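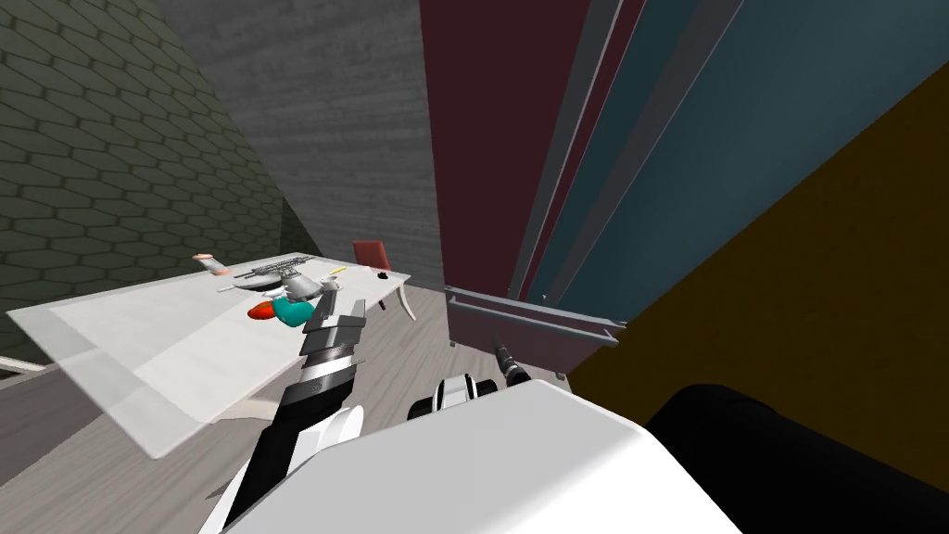
The Green Room at Fluncombe

My aunt left me the key to the flat in Fluncombe and a note saying the boiler was called Geum. No idea why. I had eleven days off work, a bag of clothes that didn't match, and a plan to read in bed until someone rang to ask where I was.

So on the first morning I went down for milk and met Ah-rin Ok on the stairs, carrying a cello case with no cello in it. She told me that straight away, before hello. "It's leeks," she said, and opened it to show me. There must have been a whole row of them in there, mud and all, lying where the cello ought to be.

"You're Margaret's niece," she said. "You've got her chin. Do you sing?"

I said I didn't. I said it quite firmly, I thought, but by the evening I was in the back room of the chapel with a photocopied sheet in my hand, standing between a retired dentist and a boy who kept cracking his knuckles. The choir was called Sterkomon, after a hymn or a racehorse depending on who you asked. My aunt had been in it for thirty-one years and had never mentioned it once, not at Christmas, not on the phone, not even when I rang her from the bus that time and cried about Daniel for nearly 11 stops.

I found that out because her name was still on the music. M. Tilley, in green ink, with little notes to herself all down the side. Breathe HERE. Don't look at Seung-woo. Slower than you think.

"Which one's Seung-woo?" I whispered to the dentist.

He pointed with his pencil. Seung-woo Hyun was at the piano, a long thin man in a jumper with one elbow gone, and he was frowning at the pedals as if they'd been rude to him. He played the first line and everyone came in except me. I looked at him, naturally. You would too, if you'd been told in green ink not to.

He pulled a face. Cheeks in, eyes crossed, gone in a second, hands still going on the keys. I made a noise like a duck being sat on, and the whole alto row turned round.

"She used to do that," he said afterwards, while we stacked the chairs. "Every week. I could get her on the third bar, mostly. She said she'd write to the bishop."

"Did she?"

"She wrote to me." He got his wallet out and unfolded a bit of paper gone soft at the creases. Dear Mr Hyun, it said, if you do it again in May I shall have to leave the choir or marry you, and I have just had the kitchen done. It was her writing, green as anything. I read it twice and gave it back very carefully.

I didn't know what to say, so I asked what happened in May.

"I did it again," he said. "She didn't leave."

Well, he didn't say the rest and I didn't push. We finished the chairs. Ah-rin came round with the leeks and I got three, wrapped in the parish newsletter, and walked back up the hill with them under my arm like a baguette. It had been raining and the street lamps were all fuzzy. I tried the tune on the way — only quietly, and only the bits I was sure of.

Back at the flat the heating was off. I banged about in the cupboard, pressed the red button, pressed it again, and then, feeling a complete fool, I said, "Come on, Geum." It coughed and lit. I stood there with my coat on, laughing, and then I wasn't laughing so much, and I sat down on the floor with my back against the warm bit and the leeks in my lap.

There was a kitchen drawer I hadn't got to yet. It had string in it, and candle ends, and a box of green pens, most of them still full. I took one out to see if it worked. Then I got my sheet of music from my bag and found the third bar, where she'd put Don't look at Seung-woo, and next to it I wrote, Too late.

I rang work in the morning and asked if I could have another week.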